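About us

Skernis sets up and looks after two-arm robot cells for sorting and handling small objects. We began as a repair bench in Vestergaard and still do most of our work on site, in our customers' own rooms.

Our longest-running job is the Coralel cell. It has a wooden table edged with black aluminium rail. The arms are checked every 400 hours of running. We look at the gripper fingers, the wrist joints and the cables, in that order, then run a short set of picks with toy bricks before handing the cell back.
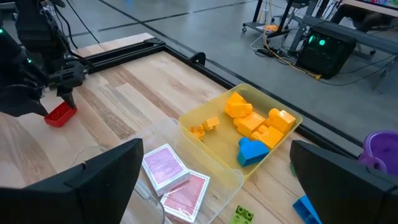

Ellelari, who run a similar cell, told us that 400 hours was too long for their cables and that they now check those every fortnight. We have since added a cable check to our monthly visit for any customer who asks.

A full service takes 10 steps, or 11 if the wrist cameras have been moved and need setting up again. Joint grease is changed at 3000 hours. Worn finger pads are replaced in pairs. 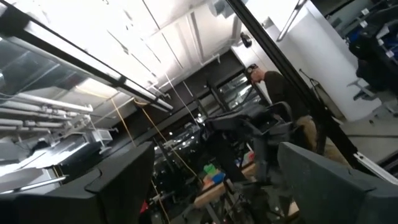

After a service we leave a written sheet with the cell, listing the parts fitted and the settings changed. Repairs outside the plan are quoted first. The workshop is open from 8 am, and spare fingers and cables are kept in stock.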